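When I joined the robotics club in Devasbridge I thought I would be soldering things. Instead I have spent most of my evenings inside a simulator, trying to teach a robot with two arms how to behave near doors. Our project has the name Clullutell (Cristóbal chose it, please don't ask me how to pronounce it).

We work in simulation first, and the real arms must wait. My part is the wrist views, so I look at the world mostly between two fingers. 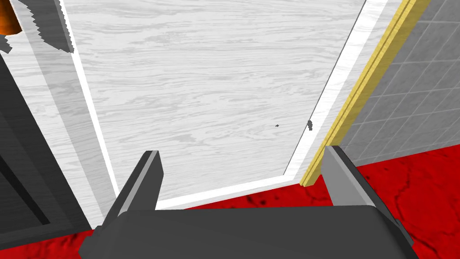

Wrist view, gripper open, red floor below.

The student challenge gives each team up to 3,000 simulated runs. Obed Kyei writes the control code and I check the pictures after. It is slow work, but I learned to like it. You start to recognize every wall.
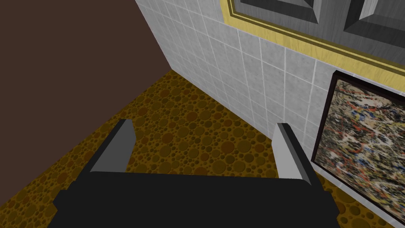

Devasbridge, 7/24/18

Today I compared the views from the corner with the brown wall and the gray tiles. The floor there has a pattern of circles, and I worry that it is difficult for our vision part. Armelle says I worry too early - she is probably right. Still, I asked her to keep run 603 so we can try again with a plain floor.

In the wider view it is easier to understand where the arms are. I like this one with the dark door open and the orange fingertips close to the handle.
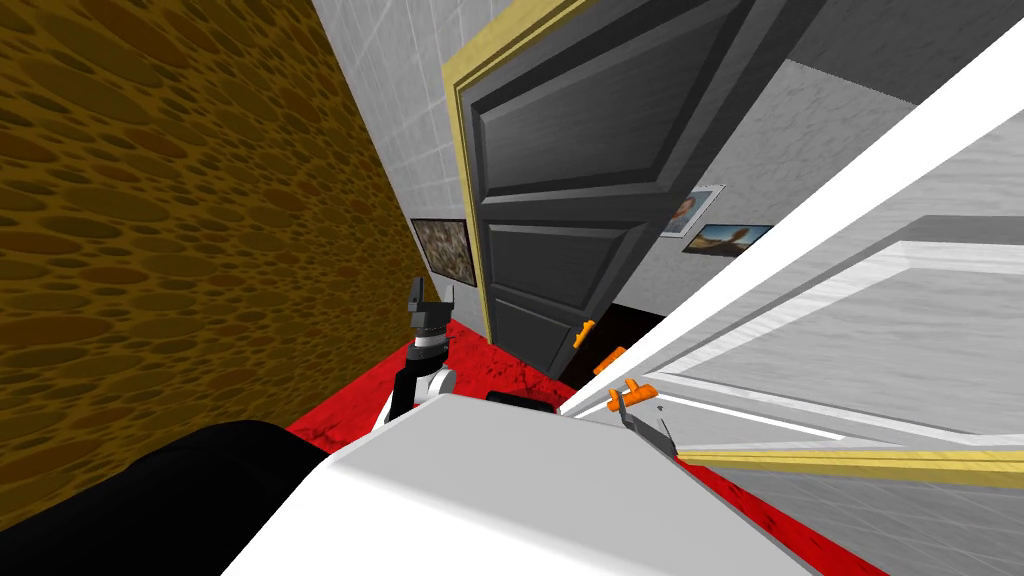
What we still have to do

The handles are my next job. Gisela Fuentealba, our teacher, wants a short report before we change any code, so I must write down how we choose the starting position for each arm.

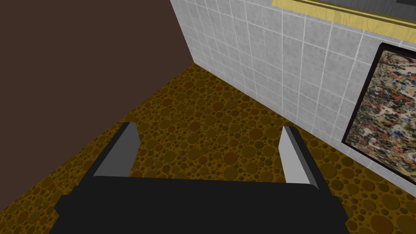

I also want to name our files better. At the moment we have two folders called "final" and I opened the wrong one again this evening. Obed promised to fix the names before our next meeting, and I will bring the draft of the report.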